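Volunteering at the Skoltdale clinic, worth it?

fluston_jo
Thinking of signing up for 4 weeks at the Skoltdale outreach clinic. Fee is 400 plus flights. Anyone been?

mapleleg66
Went in October. Intake desk mostly, lots of forms. Loved it. Staff there run everything, you just help.

brukeck_dad
400 for what tho. Send them the money and stay home.

mapleleg66
Fee covers the room and the van. Ask for the breakdown, they sent me one same day.

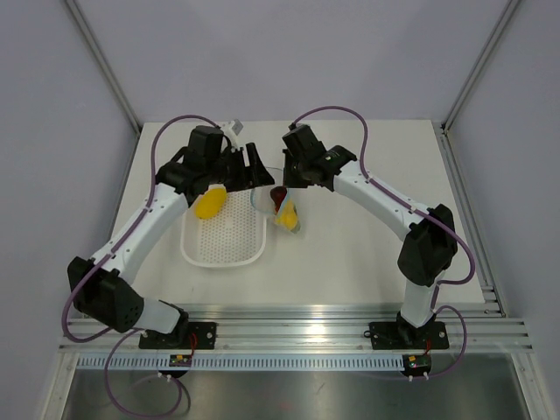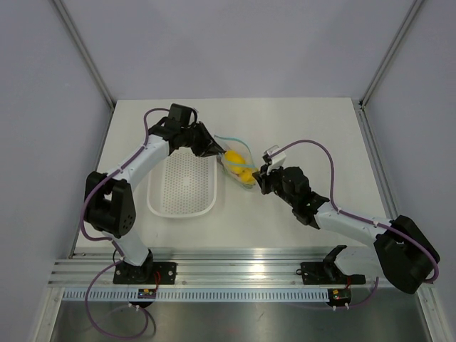
Two arms over a white table, bag with the yellow things in the second one

shiferaw_n
Kinda with brukeck_dad. Short trips eat up staff time, someone has to train you every month. If you're a nurse, diffrent story.

fluston_jo
Not a nurse. Billing, 9 yrs.

shiferaw_n
Oh then go. Their records are a mess, or were when I was there. Ask for the back office.

brukeck_dad
Still say she could do billing stuff from home

mapleleg66
Not with that internet. Bring cash, card machine in town is down most Sundays.

fluston_jo
ok thx all, emailing them tonite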